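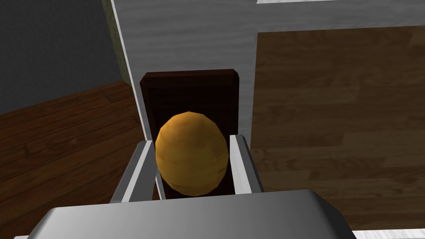 Render: gripper and egg-shaped object

Gakberg Road Residents' Group
Minutes of the regular meeting, Sep 15, 2022
Held in the upstairs room at the Vlček Library. Opened at 7:00 p.m.

1. Minutes of the last meeting
Approved with one correction: the bus stop under discussion was the one by the Tevetti bakery, not the one at the school.

2. Bus route 149
The operator has confirmed that the evening service will keep running until February. After that it will be reviewed. Members living at the Plalitz end said the last bus often leaves early. It was agreed to keep a log of departure times and send it to the operator with a cover letter. A request for a shelter at the bakery stop will go in the same letter.

3. Drainage at the underpass
The city has cleared the grates on the north side. The south side is still outstanding. The chair will call the streets department again and ask for a date in writing. 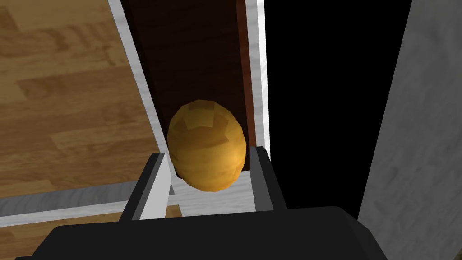
4. Money
The balance stands at $3350. The insurance renewal came to $211 and has been paid. A motion to spend almost $20 on printing for the fall newsletter was carried. Dues stay the same for next year.

5. Street trees
Two of the young maples near the Vlček Library lost branches over the summer. The city will not replace them until they are inspected. Members with hoses long enough to reach the others were asked to water on weekends while it stays dry.

6. Any other business
Trash cans are being left on the sidewalk after pickup, mostly on the hill. A reminder will go in the newsletter. The offer of a used notice board from the Plalitz allotments was accepted, subject to someone measuring the wall.

Closed at 8:25 p.m. Next meeting date to be posted at the library.

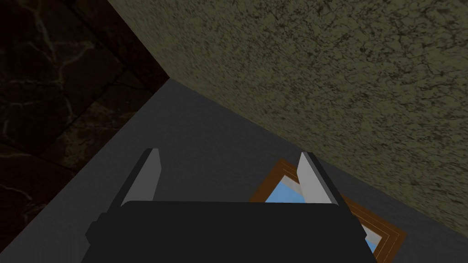
Render: picture frame lying flat, gripper open

Contact the secretary | © Gakberg Road Residents' Group | Back to top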